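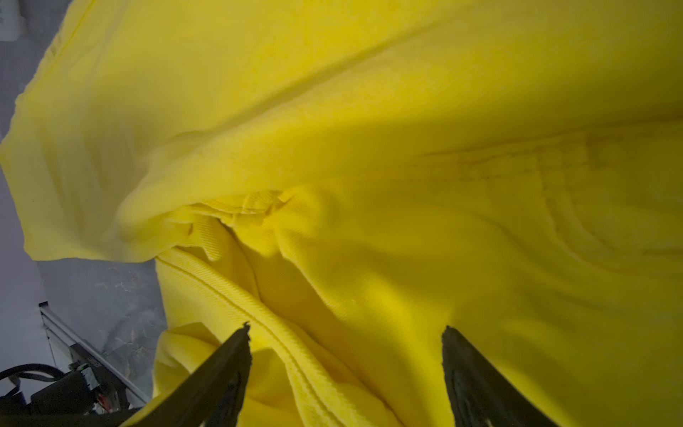
Gelber Strickstoff zwischen zwei schwarzen Greiferfingern, Nahaufnahme.

Pressemitteilung
Parkach, 29.03.2024

Darthorpe-Institut veröffentlicht Normwerte für Verfahren zum Aufgabenwechsel

Das Darthorpe-Institut für Kognitionsforschung in Parkach stellt die Normierung der Testbatterie Alvarado zur Verfügung. Das Verfahren erfasst Wechselkosten, also die Verlängerung der Reaktionszeit beim Übergang von einer Aufgabe zu einer anderen im Vergleich zur Wiederholung derselben Aufgabe. Manual, Normtabellen und Auswertungsskripte sind ab sofort über die Datenplattform Drotgate abrufbar.

Die Normstichprobe umfasst 252 Erwachsene ohne bekannte neurologische Vorerkrankung. Die Erhebung fand an fünf Standorten mit identischer Hardware statt. Jede Person bearbeitete nach einem Übungsblock 920 Durchgänge, verteilt auf zwei Sitzungen. Der Abstand zwischen den Sitzungen betrug eine Woche, sodass neben der internen Konsistenz auch die Retest-Reliabilität bestimmt werden konnte.

Als Reizmaterial dienen Ziffern, die entweder nach Größe oder nach Geradzahligkeit zu beurteilen sind. Welche Regel gilt, zeigt ein Hinweisreiz an, der dem Zielreiz vorausgeht. Das Intervall zwischen Hinweis- und Zielreiz beträgt in der langen Bedingung 600 Millisekunden; in der kurzen Bedingung ist es so gewählt, dass eine vollständige Vorbereitung auf die neue Aufgabe in der Regel nicht möglich ist. Aus der Differenz beider Bedingungen wird der Vorbereitungsgewinn berechnet. Er wird im Manual als eigener Kennwert geführt und getrennt normiert.

Die Auswertung erfolgt auf der Grundlage der mittleren Reaktionszeit korrekter Durchgänge. Der jeweils erste Durchgang eines Blocks sowie Durchgänge unmittelbar nach einem Fehler gehen nicht in die Berechnung ein. Fehlerraten werden gesondert ausgewiesen. Auf einen kombinierten Index aus Geschwindigkeit und Genauigkeit wurde verzichtet, da sich die geprüften Varianten in der Stichprobe als wenig stabil erwiesen. Die entsprechenden Analysen sind im technischen Anhang dokumentiert.

Normwerte liegen für drei Altersgruppen vor. Eine Trennung nach Bildungsjahren war aufgrund der Zellbesetzung nicht in allen Gruppen möglich und wird im Manual nur für die mittlere Gruppe berichtet. Für Personen unter 18 Jahren ist das Verfahren nicht normiert.
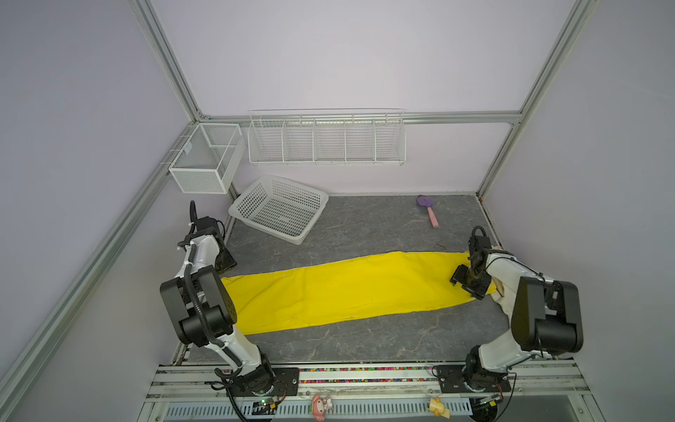 Tove Kirkegaard zufolge wird die Reliabilität von Differenzmaßen in der Praxis häufig überschätzt. Wer Wechselkosten im Einzelfall interpretieren wolle, müsse das Konfidenzintervall mit angeben, auch wenn der Befund dadurch weniger eindeutig ausfalle. Für Gruppenvergleiche seien die Kennwerte gut geeignet, für Einzelfallentscheidungen ohne weitere Verfahren dagegen nicht.

Das Manual enthält aus diesem Grund Tabellen zu kritischen Differenzen sowie Angaben zum Übungseffekt zwischen erster und zweiter Sitzung. Bei Verlaufsuntersuchungen ist die Parallelform B zu verwenden. Beide Formen unterscheiden sich in der Abfolge der Durchgänge und in der Zuordnung der Hinweisreize; der Anteil der Wechseldurchgänge ist gleich.

Technische Voraussetzungen sind ein Bildschirm mit konstanter Bildwiederholrate und ein externes Tastenfeld. Die Durchführung auf Tablets ist nicht vorgesehen. Die Rohdaten der Normierung liegen in anonymisierter Form auf Drotgate und können für wissenschaftliche Zwecke nach Registrierung heruntergeladen werden. Im September folgt eine englischsprachige Fassung des Manuals.

Ansprechstelle für Rückfragen:
Darthorpe-Institut für Kognitionsforschung, Pressestelle, Parkach
Abdruck honorarfrei, Belegexemplar erbeten.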